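Ekellow Roofing moves winter repair desk to Karimi Street

Dec 13, 2018

Ekellow Roofing has moved its repair desk from the Nokik warehouse to a ground-floor office at 30 Karimi Street. Calls about leaks, storm damage and missing shingles are now answered there. 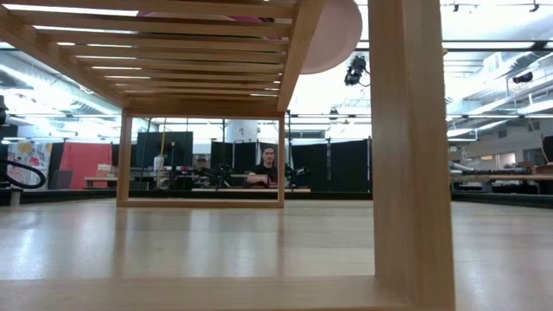
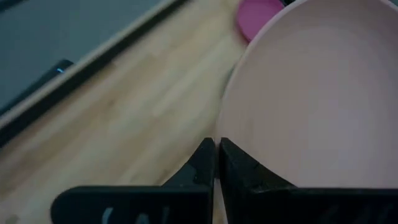 Ekellow Roofing, Residential Repair Department

The new desk is run by Homa Bagheri, who scheduled crews at the warehouse for two years. She will work with estimators Houshang Esfahani and Mahsa Rostami. Office hours are 8 a.m. to 5 p.m. on weekdays, and the phone number stays the same.

The company repaired 355 roofs in the area this year, and about 200 of those jobs were for hail damage. Bagheri said most callers in December ask about ice along the gutters and stains on upstairs ceilings.

Estimates for repairs are still free. Homeowners filing an insurance claim should bring the policy number and the date of the storm. Full replacements and commercial roofs will continue to be handled by Sepehr Soltani at the Zuretti Road office.

Material deliveries still go to the warehouse, using the rear gate.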